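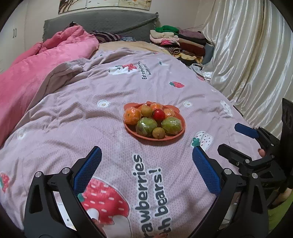 問 賃貸住宅の退去立会いは、いつまでに申し込めばよいですか。

答 解約通知書が受理された後、退去希望日の2週間前までに管理窓口へお申し込みください。月末は希望が集中するため、午前の枠から順に埋まります。

退去手続きの進め方(ラミック管理物件にお住まいの方へ)

本ページでは、ラミック(Lamik)が管理する賃貸住宅を退去される際の手順をご案内します。対象は、ケルキックス(Kerkix)棟およびルドフ(Ludov)棟の各住戸です。サフチュク(Savchuk)棟は契約書式が異なりますので、末尾の「棟ごとの相違点」を併せてご確認ください。

1.契約書の確認

お手元の賃貸借契約書で、次の事項をご確認ください。

・解約予告期間
・日割り精算の有無
・短期解約違約金の定め
・原状回復に関する特約
・敷金の返還時期および返還方法

解約予告期間は、住居契約では2か月前と定めています。通知書が管理窓口に到着した日を起算日とし、投函日や電話でご連絡をいただいた日は起算日となりません。契約書を紛失された場合は、窓口で写しを交付します。本人確認書類をご持参ください。

2.解約通知書の提出

所定の解約通知書に必要事項を記入し、契約者本人が署名してください。連名契約の場合は、全員の署名が必要です。提出は窓口への持参または郵送とし、口頭および電子メールのみによる解約の申入れは受け付けておりません。

記入にあたっては、以下の点にご注意ください。

・住戸番号は棟名から記入してください。101号室、307号室などの番号は複数の棟に存在し、番号のみでは住戸を特定できません。
・退去希望日には、鍵を返却する日を記入してください。引越し作業の日とは異なっていても差し支えありません。
・転居先の住所が未定の場合は空欄のまま提出し、決まり次第、書面でお届けください。
・敷金の返還先口座は、契約者本人名義のものに限ります。

受理後、窓口から受付票を発行します。受付票の番号は立会いの申込みと精算書の照会に使用しますので、精算が完了するまで保管してください。

3.ライフラインの停止手続き

電気、ガス、水道およびインターネット回線の停止は、入居者ご自身で各事業者へお申し込みください。電気と水道は、立会いが終わるまで使用できる状態にしておいてください。設備の動作確認ができない場合、立会いを改めて実施することがあります。

ガスの閉栓には、事業者の作業員による立会いを求められる場合があります。年度末の3月は予約が取りにくくなりますので、解約通知書の提出と同時期の申込みをお勧めします。回線設備の撤去については、撤去を要するか残置が可能かを事前に管理窓口へご照会ください。

4.荷物の搬出と共用部の養生

搬出作業は、午前9時から午後6時までの間に行ってください。エレベーターを使用する場合は、引越し事業者による養生が必要です。養生資材の貸出しは行っておりません。

ケルキックス棟では、搬出車両の駐車場所として北側の荷捌き場を利用できます。利用を希望される方は、車両の大きさと到着予定時刻をお知らせください。ルドフ棟には荷捌き場がなく、前面道路での長時間の停車はご遠慮いただいております。近隣の時間貸し駐車場をご利用ください。

粗大ごみは、自治体の収集制度に従い、退去日までに搬出を終えてください。共用廊下やごみ置場に残された物品は、撤去費用を契約者に請求します。照明器具、カーテンレールその他の設備については、入居時から備え付けられていたものは残し、ご自身で取り付けたものは取り外すことを原則とします。

5.清掃

専門業者による室内清掃は、退去後に当社が手配します。入居者の方には、通常の清掃をお願いしています。特に次の箇所は、汚損の程度によって追加費用の対象となる場合があります。

・換気扇およびレンジ周りの油汚れ
・浴室、洗面所の水あかとカビ
・エアコンのフィルター
・サッシの溝、バルコニーの排水口

壁紙の日焼けや家具の設置による床のへこみなど、通常の使用に伴う損耗は、入居者の負担とはなりません。結露を放置したことによるカビや、くぎ穴、ねじ穴については、その程度と契約書の特約に基づいて判断します。補修を自ら行うことはお控えください。市販の補修材を使用した箇所の再施工が必要になった例があります。

6.退去立会い

立会いは、すべての荷物を搬出した後に行います。契約者本人の出席を原則としますが、委任状があれば代理人の出席も可能です。当日は、次のものをご用意ください。

・受付票
・入居時に交付した鍵のすべて(複製した鍵を含む)
・入居時の室内状況確認書
・設備の取扱説明書およびリモコン類

担当者が室内を確認し、確認結果を書面に記載します。内容に同意される場合は署名をお願いします。疑義がある箇所については、署名欄の上にある備考欄にその旨を記入してください。その場で費用の総額を確定させるものではありません。

7.精算

精算書は、立会い後に転居先の住所へ郵送します。敷金から原状回復費用および未払賃料を差し引いた残額を、ご指定の口座へ振り込みます。精算内容に異議がある場合は、精算書に記載された期限までに書面でお申し出ください。該当箇所の写真と見積りの明細を開示のうえ、改めて協議します。

棟ごとの相違点

サフチュク棟は、定期建物賃貸借契約を採用しています。契約期間の満了により退去される場合、解約通知書の提出は不要ですが、立会いの申込みは必要です。期間の途中で解約を希望される方は、事前に窓口へご相談ください。

ルドフ棟の405号室は管理事務室として使用しており、鍵の返却は同室で受け付けています。ケルキックス棟の方は、立会いの際に担当者へ直接お渡しください。郵便受けへの投入による返却はお受けできません。

当サイトでは、利便性の向上と利用状況の把握のためCookieを使用しています。閲覧を続けることにより、Cookieの使用に同意いただいたものとみなします。 同意する 設定を変更する

関連するご案内
・入居時の室内状況確認書の書き方
・契約更新の手続きと必要書類
・連帯保証人を変更する場合の届出
・駐輪場の登録と解約
・サフチュク棟 再契約のご案内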